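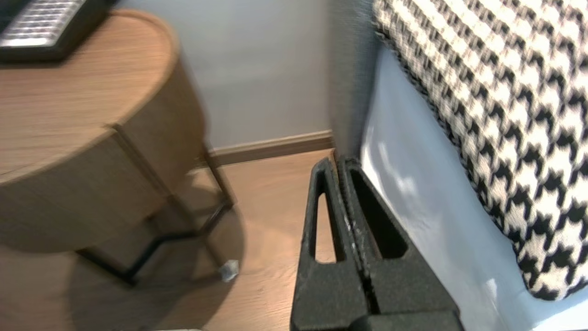 How to Grade Pass Protection From Game Film
By Þórarinn Hauksdóttir
March

Watch each dropback twice. On the first viewing, follow only the center and guards. On the second, follow the tackles. Record a loss whenever a lineman's defender reaches the quarterback or forces an early throw. Do not charge a loss to a lineman whose assignment is unclear; mark the play with a question mark and review it with the line coach on Sunday.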